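FOR IMMEDIATE RELEASE

Plendetti to Open Vukska Distribution Center and Extend Replacement Parts Program in October

Housewares company will ship all domestic orders from one building and keep lids, handles and gaskets in stock for discontinued lines

VUKSKA - Plendetti, a family-owned maker and distributor of housewares, will open a new distribution center in Vukska in October. The building replaces two leased warehouses and will handle all domestic orders placed by stores and by customers through the company's website.

The move comes with a change to the company's replacement parts program. Customers who own an older Plendetti item will be able to order a lid, handle, gasket or base for it without proof of purchase. The current program covers only items still being sold. The extended program will cover 2058 separate parts, including parts for lines that have left the catalog.

Plendetti bought the Vukska site last year from a furniture wholesaler. Work on the building included a new roof over the loading area, replacement of the office windows and the removal of an interior wall that divided the main floor in half. The loading area has been widened so that two trucks can be unloaded side by side. The company kept the original brick front on the street side.

The center will employ 114 people. Most of them already work at the two leased warehouses and have been offered the same jobs at the same or higher pay. The remaining positions are new and include parts packers, a small repairs desk and weekend shift leads. Applications for the new positions are open through the company's website and at the front office of the Vukska building. No previous warehouse experience is needed for the packing jobs, and training is paid.

A shuttle will run between the Vukska rail station and the building at the start and end of each shift. The company will review the shuttle after its first winter and may change the times if workers ask for it. Bicycle parking is on the east side of the building, next to the employee entrance.

How the parts program will work

Customers can look up a part by item name, by line or by measuring the part they need to replace. A printable measuring guide is being added to the website for people who no longer know which line their item belongs to. Orders for parts will ship in plain paper packaging and will go out within three working days when the part is in stock. Shipping is charged at cost.

Parts for current items will be priced as they are now. Parts for discontinued items will cost the same as the closest current part. Where Plendetti no longer has a part and cannot make it, the customer will be told so within five working days and will not be charged.

Stores that carry the company's products will be able to order parts on behalf of customers beginning the same month. So far, 31 stores have signed up to act as parts counters. A customer can bring an item to one of these counters and have it measured without charge. The list of counters will be posted on the website before the program begins and will be updated as stores join.

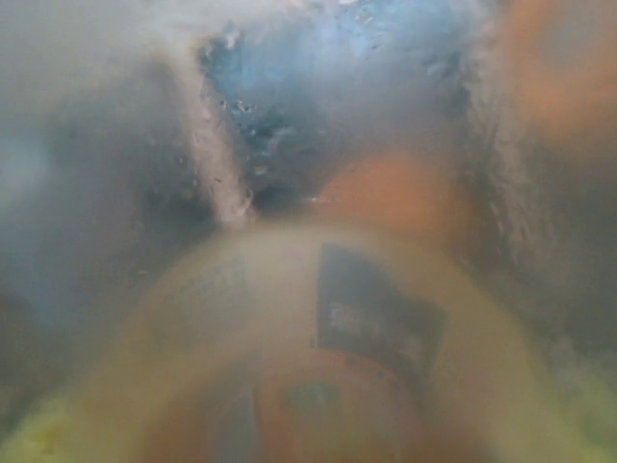 Pale yellow with a dark label, seen close up.

Changes to labels and colors

Plendetti is also changing the way it labels its products. Beginning with goods that ship from Vukska, each item will have its line name and part number together in one place, where a customer can find them when ordering a replacement. Larger type will be used for the part number. In the past the number was printed on the outer box only, and many customers threw the box away. Problems identifying an item were the most common reason for calls to the parts desk.

The adhesive on the new labels is meant to stay put through normal hand washing. Items small enough that a label would get in the way will have the number molded into the base as tools are replaced. The company expects that work to take several years, and items made with older tools will continue to be sold in the meantime.

The color range will be reduced. Four colors will be dropped from the kitchen lines, and the colors that remain will be matched across lines so that a replacement lid ordered next year looks right on a canister bought this year. Small differences between batches may still be visible, and the company will exchange a part if the customer is unhappy with the match. Stores have been sent the color list and may place final orders for the dropped colors until the leased warehouses close.

Closing of the leased warehouses

Both leased warehouses will close after the Vukska center has been running for a full month. During the changeover, some orders may arrive in more than one package. Customers will not be charged extra shipping when this happens. Orders placed by stores during the changeover week should be sent in by noon on Friday to ship the following week.

Up to 900 returned or overstock items will be offered to Vukska residents at a one-day sale held in the loading area before the center opens. Items will be sold as they are, cash or card, with no returns. Proceeds will go to the Vukska public library for its children's room. The sale date will be posted at the library and on the company's website. Parking is on the north lot, and the entrance is level with the pavement for strollers and wheelchairs.

Returns mailed to either of the old warehouse addresses will be forwarded to Vukska for six months after the buildings close. Customers are asked to use the new address, printed on packing slips from October on, whenever possible. Gift cards, store credit and open warranty claims are unaffected by the move. Phone numbers and email addresses for customer service will stay the same.

About Plendetti

Plendetti makes and distributes canisters, mixing bowls, bath accessories and household storage. The company sells through independent housewares and hardware stores and through its own website. Its head office will remain at its present location.

Media contact

Plendetti Press Office
Photographs of the Vukska building and a copy of the parts counter list are available on request.

###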